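Jan 4, 2020

Notebook, book workshop, back table. Cameron has the other copy of the proofs, so page numbers below are from mine and will be out by one after the map.

Trullstead, second read

Finished it last night. The book is pitched as the true story behind a novel, in this case Hapeta, which most of us read at school and half remember. The claim is that the novelist lifted the drowned schoolteacher from a real inquest in the town of Trullstead, and that the family were never asked. Good claim. I wanted it to be right, and that's why I went back through with a pencil.

What holds up: the inquest happened. The author reprints the coroner's summary in full and it reads like the real thing, dull in the right places. The dates of the ferry strike match. The letter from the dead woman's sister, asking the publisher to change the name of the street, is the best page in the book and is given almost no room.

What doesn't: nearly everything to do with what the novelist knew and when. Chapter 3 says he "would have seen" the newspaper report. Chapter 5 says he "must have read" it. By chapter 8 he has read it, at breakfast, and it has put him off his eggs. No new source turns up between those three. I checked the notes twice. The only thing cited is the circulation of the paper in his district, given as 1180 copies, and a lot of people in a district don't buy the paper.

Same trick with the sister's state of mind. We get a page and a half of her standing at a window. The note for that passage points to a weather record.

I don't mind reconstruction when it's owned up to. A line at the front would do. What we have instead is an author's note saying that "some moments have been brought to life", and no list of which ones.

Read aloud test

Tried the opening on the group, 4 of us, without saying what it was. Kanako guessed a novel. Cameron guessed a podcast script, and he meant it kindly. When I said it was nonfiction there was a bit of a silence. The prose is good, I'll give it that. It moves. I'd just like to know how much of the movement comes from the archive.

Kanako's point, which I'm writing down because I argued with it at the time and have come round about halfway: readers of this sort of book aren't after proof, they want company while they think about an injustice. Fine. But the book accuses a dead man of theft, by name, on the cover. Company isn't enough for that.

Comparison passages

Went through the parallels table at the back. The author lists 9 places where the novel is said to follow the inquest. My notes:

The lost shoe. In both. Strong.

The unpaid boarding bill. In both, and the odd sum is the same to the penny. Very strong, and I can't explain it away. If the book had been built on this one I'd have believed a lot more of the rest.

The grey dog. In the novel, yes. In the inquest there is "a dog". No colour.

The hymn. Every drowned woman in fiction of that period gets that hymn.

The brother-in-law with the limp. The limp in the inquest belongs to the constable.

The rest are things like rain, a bridge, a Sunday. I wouldn't put weight on any of them, and listing them next to the boarding bill makes the boarding bill look worse.

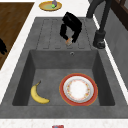
Structure, for whoever does the report

The book runs two timelines, one chapter on her and one on him, and they're meant to close in on each other. They don't, really. Her half runs out of documents by the middle, so her chapters get shorter and more atmospheric while his get longer, and the book that set out to give her back her name ends up with two thirds of its pages on the man. I don't think the author noticed. An editor should have.

The Tarkik essay is quoted at length in chapter 6 as if it settled the matter of influence. I dug out our photocopy. Tarkik says the novelist was "a magpie", in a paragraph on his use of folk songs. Nothing on newspapers. The quote has been trimmed before the songs come in. I've marked this one in red and it should go in the report whatever else we cut.

Blurb says "explosive". Blurb also says 200 hours of interviews. The notes cite very few of them, and those mostly from people born well after the inquest.

Where I am with it

Would recommend with a warning. Chapters 1, 2 and the letter are worth anyone's time. Cameron wants to put it forward for the April list as it stands and says I'm marking a story as if it were a tax return. Maybe. I asked him to point to one page that puts the newspaper in the novelist's hand and he's gone off to look.

To do:

Write to Clorix (the press, not the author) and ask if the interview transcripts are lodged anywhere. Be polite.

Get the first edition of Hapeta, not the school one. The street name may have been changed after the sister's letter, and if it was, that's a bigger story than the one in the book.

Kanako to reread the sister's chapters without looking at the notes, then with, and say whether it changes anything.

Return the proofs. They want the pencil rubbed out.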